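Posted in March by Nicanor Navarrete

I've been following home robots for years now, and I still get a kick out of every new video. Folding towels! Loading a dishwasher! My sister rolls her eyes, but she also has three kids and a laundry pile as tall as the youngest, so she always asks me the same thing at the end: when can I have one?

My answer keeps changing. Last spring I would have told her never mind, buy more socks. Then I spent an afternoon reading through the Lindance trials, where an arm was given 100 tries at moving small objects to a marked spot, and it missed only 15. A few years ago I'd have been thrilled with half that.

Blocks are where a lot of this work lives, and I love it. A red cube, a square of black tape, a gripper with two curved fingers coming down over it - it's putting away toys, with the mess taken out.

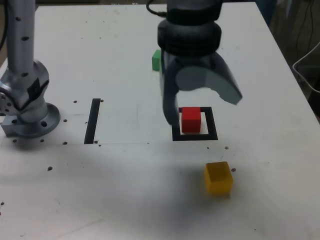
So can a robot clean up a kitchen after dinner yet?

Parts of it, slowly, in a kitchen it has seen before. Cups and plates are going pretty well. Greasy pans, cling wrap and a wet sponge are still hard, and a person will be done long before the machine is.

Shop floors are further along, which makes sense to me. My friend Oksana Zhuravel packs orders at Daswood, and they have an arm there that fills 300 boxes a shift with the same 27 parts. She likes it a lot (it gets the heavy bin). Move that bin over by a hand's width, though, and she has to go and set it up again.

Toys on a living room floor move a lot more than a hand's width. I'd still put one in my house tomorrow, even if all it did was pick up blocks. Next week I want to write about towels, and why corners are such a pain to find.

We use cookies to remember your settings. By reading on you agree to our cookie policy. Accept | Manage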